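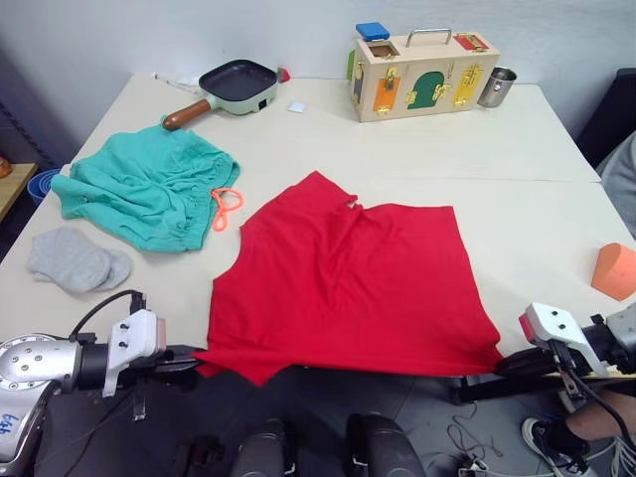

Kedari Colourfast Laundry Liquid, 2 L

Product code and safety data sheet are supplied with each order. Concentrated liquid detergent for coloured cottons, cotton blends and synthetics. Suitable for front and top loaders. Contains no optical brightener and no chlorine or oxygen bleach.

Description
Kedari Colourfast is a non-ionic and anionic surfactant blend with a dye transfer inhibitor. The inhibitor holds loose dye in the wash water so that it leaves with the rinse. It does not fix dye in the fibre, and new reds, navys and blacks should still be washed separately for the first few cycles.

Directions
Front loader, normal soil: 41 mL.
Top loader: fill the cap to the upper line.
Hand washing: half a cap in a laundry tub. Dissolve before adding garments.
Wash in cold or warm water. Turn printed T-shirts inside out. Tie drawstrings before loading - loose cords wrap around other items and can pull out of the casing. Do not soak wool or silk. 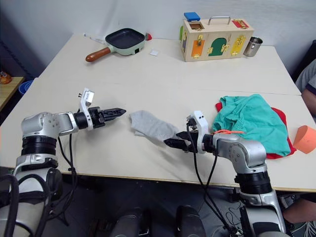 Two white tables set end to end against a plain wall.

Drying and finishing
Remove the load promptly at the end of the cycle. Dry dark colours in shade. Reshape knits on a flat surface while damp and smooth from the neckline towards the hem. Elasticated waistbands should be pegged at the band, unstretched. Tumble drying on high heat will shorten the life of elastane regardless of the detergent used.
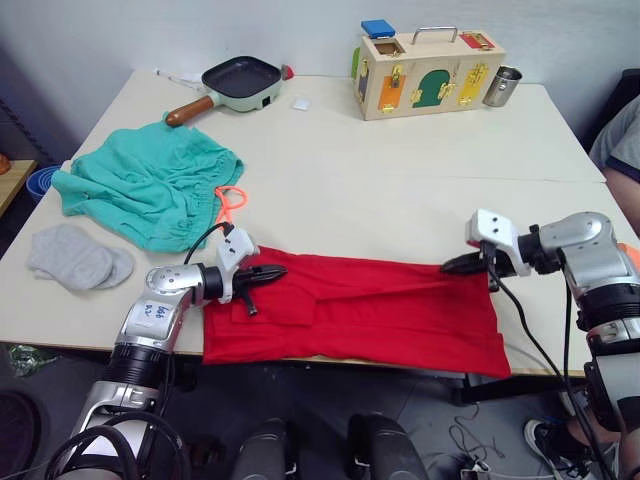
Where colour has already bled onto another garment, do not tumble dry or iron it. Rewash at once with a double dose and check in daylight. Set stains may need Gittins Run Remover (sold separately).

Storage
Keep upright below 30 degrees, out of reach of children. Liquid may thicken in cold weather - stand the bottle indoors overnight and invert gently. Shelf life unopened is around 12 months.

Distributed by Zimberg. Technical enquiries: Sioned Lewis.
Page revised Jan 17, 2024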